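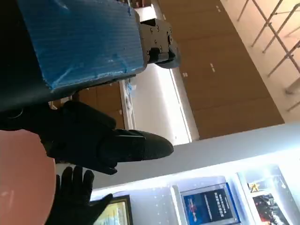
*Slide 1 – Blue box in clear wrap, wood-grain cabinets with white labels behind*

**Setting a small table from a shared cabinet**
Speaker notes, Delside storage and layout evening, 04/03/2025
Slot: 14 minutes, questions after. Clicker is on the lectern.

Leave slide 1 up while people sit down. Start when the side door is closed.

Opening. Tonight is about two pieces of furniture, a bank of cabinets and a small table, and how things get from one to the other and back. I'm going to stay with ordinary items. Bowls, bread, boxes, a mat. If you came for the shelving talk, that is the second half, after the break.

Point at the cabinets. Brown wood-grain panels, narrow seams, doors that look a lot alike. In a room like that the labels do most of the work. There are a few small white ones on these doors, at different heights.

Ask: who has labels at home or at work that they have stopped reading? Wait for hands. Take one answer, no more, or the time goes.

What I want them to hear on labels:

- Say what goes behind the door. "Kitchen" is too wide, "bowls" is fine.
- Put the label where you look when you reach for the door. In most rooms that is eye level, but low doors need theirs near the top.
- Use the same word on the label as on the list. At Bronderach the list said "dishes" and the door said "bowls," and people put bowls in two places all through February.

Then the Bronderach count. We listed 115 items in the shared cabinets. 103 had a door with a matching word. The other 12 were the things people kept asking for. (Don't read out the 12. The list is in the handout if somebody wants it.)

Now the wrap. The blue box has clear plastic over it, and the plastic is crinkled. Clear wrap is good for storage because the color still reads from across the room. The trouble is glare. Under a bright light you get pale streaks and any printing on a box gets hard to read, so if a box has to be told apart from another box of the same color, put the label on the outside of the wrap.

Somebody will ask whether to take the wrap off for good. My answer: if the box comes out every day, yes. If it comes out twice a year, leave it on. Alexiou shelves, which some of you use, are deep enough that wrapped boxes slide to the back and stay there. Put a strip of wood across the shelf halfway in.

Drink of water. Next slide.

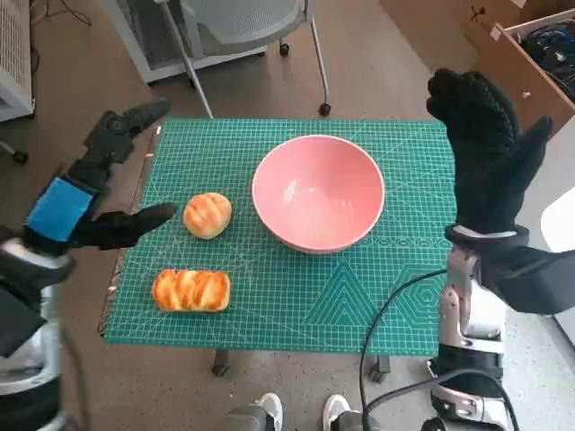 *Slide 2 – Pink bowl, round bun and loaf on a green cutting mat*

Give them a few seconds to look at it before talking.

The table is small and the mat covers the top of it. A green cutting mat, white grid, angle lines, with triangles and a hexagon printed toward one corner. It is made for craft work, but I like one for layout practice. The lines give you something to set an edge against, and you can tell another person where a thing goes without pointing.

Go through the placing:

The bowl is the widest thing here, so I would place it first. It has the upper middle of the mat and there is nothing in it. Bread to the left, bun above, loaf below. The loaf has rounded ridges along its length and the bun has the crossed stripes you see on melon bread. Two shapes that nobody will mix up, which helps when you are calling out places.

The right half of the mat has no dishes or bread on it. I would keep it that way. A small table needs a side where you can put something down while you decide. People fill the clear half first because it looks like waste, and then they end up holding a plate with nowhere to set it.

Common question from the Brorkis session: should the bread go in the bowl? It can. A round bun suits a round bowl. I would leave the loaf out, since a long item in a bowl sits at a slant and rolls the first time the table is bumped.

Second common question: is a cutting mat all right under food? For practice, fine. For a meal, put a board or a plate down. A mat that gets used with knives and glue is not something to eat from.

Exercise, if we are on time. Hand out the paper grids, one per pair. One person draws three items on the grid and describes the places in words only. The other draws what they hear. Compare. Two rounds, swap in between. Skip this if it is already past the nine-minute mark – the handout has it.

Clearing away. Short section, keep it short:

- Smallest things first, widest last.
- Carry to the door with the matching label, not to the nearest shelf.
- Mat goes back flat. Rolled mats curl at the ends and then nothing sits level on them.

Mention the sign-up sheet for the next layout evening at Delside, on the table by the coats. Handouts are beside it.

Questions. Repeat each one into the microphone, the back rows can't hear the front.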